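Search notebook Enter keywords Go

April, gripper comparison, toaster bench, afternoon

Continuing from Kanokwan's list. Same arm, same oven, same spatula. Only the fingers and the controller settings change. The Gomar fingers went on first, then the Altmont set. Left the Fakasow ones in the drawer until the replacement screws come.

Gomar: good on the bread itself, poor on the handle. The pads are too short, so the spatula pitches down as soon as there is weight on the blade. I tightened the grip twice and it still rotated. Stopped after 3 tries.

Altmont: wider contact, and the handle stays put better. Needed 2 changes to the approach path so the wrist comes in lower over the open door. The first path had the housing passing too close to the door handle for my liking. Taught the new one by hand, slowly, and saved it under Pornthip's folder.

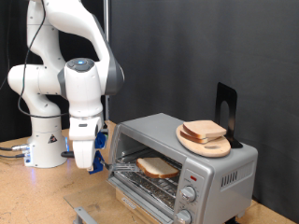

Photo: Kanokwan Srisuk, bench notebook

Blade under the slice and the slice up off the rack is the pose I want to use as the reference from now on. Anyone rerunning this should start from there and work backward to the approach. The lift is small on purpose. Going higher brings the crust near the top of the cavity, and the margin there is worse than the drawing suggests.

Controller: the Ionescu box is still on the old gains. Pornthip thinks the shudder at the end of the insert move is a gain problem. I think it is the payload value, which was never updated for the spatula. We will try payload first, one change at a time. She has the log open and will mark the runs.

Cycle counter on the gripper read 3,000 when I checked before lunch, so the finger mounts are due for inspection. Do that before the next set goes on.

Still to do:
- enter spatula mass and center of gravity
- repeat the insert at half speed, then full
- check handle for pad marks
- Fakasow fingers when the screws arrive
- ask Kanokwan where the second spatula went

Spare bread is on top of the oven. Move it before any run with the heat on.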